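The Orange Juice Lessons

Teaching a machine to pour breakfast means doing it yourself, badly, over and over

October, 7:40 in the morning, and the juice is already out. Flevstead is one long room over a tile showroom, cold floor, good coffee. The people here spend their days moving a robot's hands with their own. Gloves on, headset on, fingers curl, fingers over there curl. Mostly.
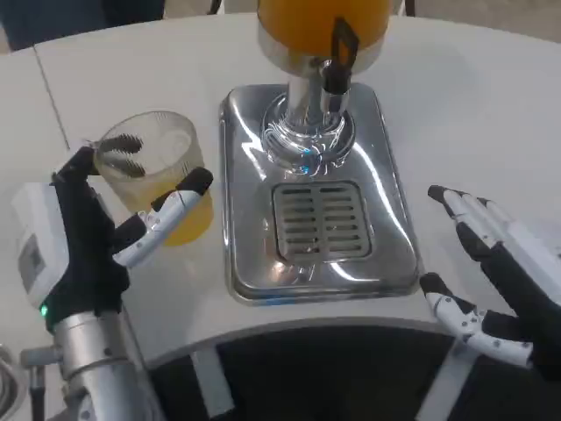 8 min read

The project is called Lostix. The job this month is drinks. Get a cup, get it to the dispenser, get juice in it, don't wreck anything. A kid of four can do it. A kid of four has also had four years of practise and a parent with a towel.

The way it works, no one writes the motion out. An operator does the task through the robot and everything gets saved, the joint angles, the camera views, the grip. That's a demonstration. Lostix wants 600 of them before anyone trains on it. When I visited they'd kept 37.

Kept is the important word. A run gets tossed if the operator pauses too long to think. Robot learns the pause too. They had one early model, I'm told, that would reach out, stop dead, and hang there for several seconds like it forgot why it came into the kitchen. It had learned that from a guy with a cold.

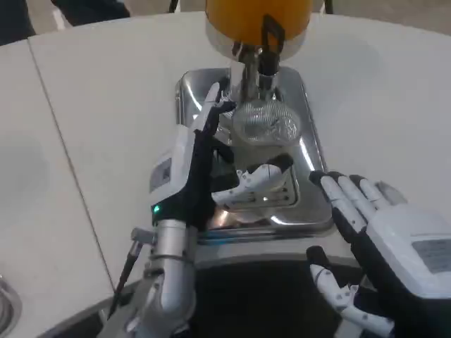

Clediveck Quarterly | Issue 8

I got a turn. Of course I asked for a turn. The gloves are tight and smell like somebody else's lunch, and the lag is tiny but your brain knows. Reach for a cup and your own hand wants to feel a cup. Nothing there. You watch through the headset and guess. I squeezed too hard, then not enough, then my thumb was somewhere I had not sent it.

"You're steering," the operator told me. "Stop steering. Just want the cup."

Useless advice for the first ten minutes. Then sort of okay advice. I never got a run they could keep.

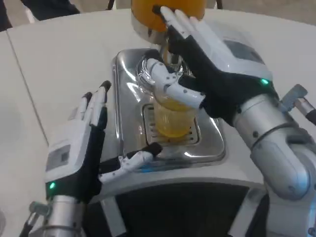 Two hands is where it gets hard. One-handed tasks the team can crank out before lunch, but give each hand its own job and operators slow way down. The tempting thing is to park the spare one and forget it, and then the model never learns what a spare hand is for. So they argue about thumbs. A lot. With the right thumb pressed on the rim of the cup while the juice runs in, the cup gets steadied by the same hand that's on the container, and the left is just up and open off to the side. Is that a good habit or a lazy one? I heard both, loudly, from people who'd been agreeing about everything else.

The software that lines all the recordings up is called Vik, and it's picky. It scores every run for smoothness, and the operators hate the score and check it constantly. 100 is the top. The best I saw on the wall was a 91, with a smiley next to it in marker.
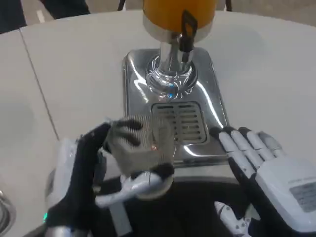 Clear things are a pain, everyone in this line of work says so. Cameras like edges and color, and drinkware doesn't give them much of either. You learn to look for other stuff. A squat glass with a thick base throws reflections all over its sides, and the fingers wrapped around it go blurry behind the wall, so an operator may be judging the tilt off the slits in the drainage grate as much as off the glass. Does the model pick up that trick? They don't know yet. They'd like to.

Whats next is ice, then a tray, then a person holding out their own cup, and that last one makes everybody a little quiet. By four in the afternoon the day's operators were flexing their fingers and rubbing there wrists. Almost all of them said they catch themselves at home, pouring slow, wrist level, no pauses. One had done it with the dog's water.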